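4.3 Checking the camera views in the simulated room

Perform this check after the robot model has been loaded (section 4.2) and before any task is recorded. Fletoler opens three views of the same room: one from each wrist and one from the body. Each view has its own panel and can be undocked.

Before you start

The Hashmi room pack must be installed. If it is missing, the robot loads on a plain grid and the checks in steps 5 and 6 cannot be done.
Close any other program that uses the graphics card.
Set the display scale in the operating system to 100 percent. Other settings shift the click targets in the panel header.

Procedure

1. From the Lilton launcher, select Rooms, then Marble Interior, then Load. Loading takes about 2 minutes the first time. Later loads read from the cache.

2. Select Views, then Open All. Leave the panel size at the default width of 900 and height of 600.

3. Set Physics to Paused. The status line changes from green to amber.

4. In the Joints tab, select both grippers and click Open. Click Step once to apply the command. With physics paused, a command is held in the queue until Step is clicked.

NOTE: If Step is clicked repeatedly, the arms may drift from the start pose. Use Reset Pose, then repeat step 4.

5. In each wrist view, check that the palm lies along the bottom of the panel and that both fingers are visible with a clear gap between them. The inner faces of the fingers may render lighter than the outer sides, depending on the light.

6. In the body view, check that the white upper surface of the robot is at the bottom of the panel. The room may look strongly tilted. The tilt follows the camera mount and is not corrected by the viewer. Do not enter a roll offset to level it.

Wrist view, gripper open over the table edge:

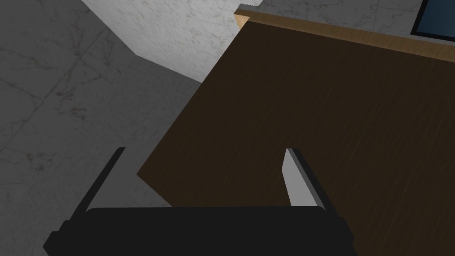
Body view, with one gripper below the corner of the brown panel:
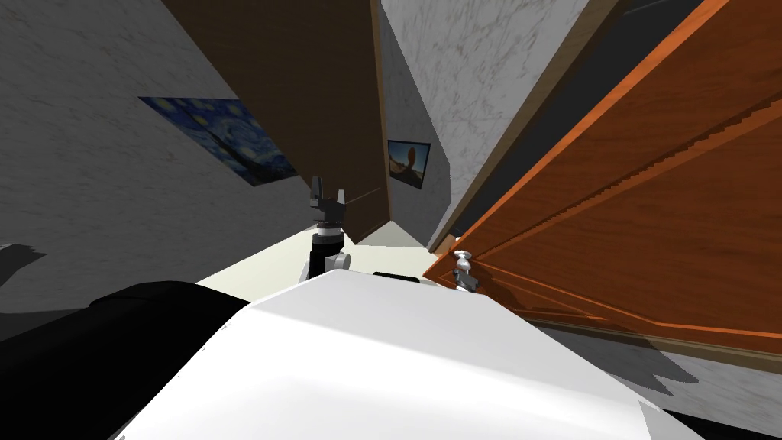
Wrist view, gripper open over the marble floor:

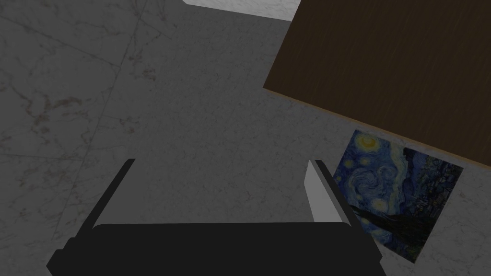
7. Click Save Layout. The layout is stored with the room and does not carry over to other rooms.

CAUTION: Do not change a camera mount after a recording has been started. Frames written before and after the change will share one calibration file, and the recording cannot be repaired.

4.4 View faults

Panel is black. The camera is inside a solid part. Select Reset Mounts in the Views menu.

Both wrist panels show the same picture. The left and right streams have been assigned to one port. Open Nirnier Bridge, select Streams, and assign a separate port to each.

Wall pictures appear as flat gray. The texture folder was not found. Reinstall the room pack with the launcher closed.

Fingers do not move after Open. Check the status line. If it is amber, click Step.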